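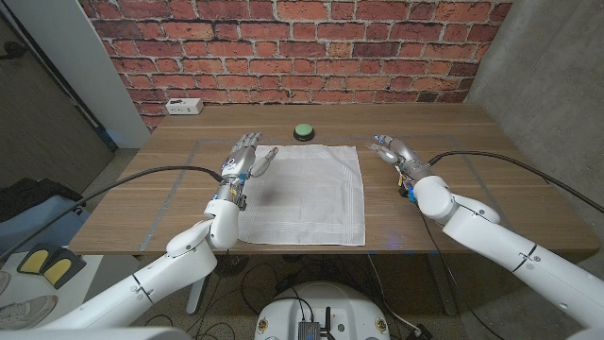
We passed 3,161 episodes of cloth folding in February, and I want to write down how the sessions go before I forget the early part.

The task is dull on purpose. A square white cloth starts flat inside a taped rectangle, and the two hands fold it in half, then in half again. One episode is one fold sequence. Umesh Rawat does most of the teleoperation and I do the labeling, which means watching everything he records at double speed and marking where each fold begins and ends.

The first 700 episodes are mostly useless for training. We were starting with the cloth in exactly the same spot every time, and the policy learned the spot. If you moved the cloth a little toward the wall, it pinched at bare table. Sobia Yousafzai suggested shifting and turning the cloth a bit before each start, so now we do that in blocks of 100 and change the arm start pose between blocks.

Failures stay in. If a finger misses the corner and Umesh recovers, I tag it as a recovery and keep the whole thing. If he gives up, it goes in a separate folder - we don't train on those yet, but Sobia wants them for a success classifier.

Thin cloth is still the worst part. The fingers are fine at holding an edge and bad at getting under one. Umesh slides the cloth toward himself until it wrinkles and then grabs the wrinkle. The policy has started copying that, though it often takes 2 tries.

Next is a bigger towel, same table, same labels.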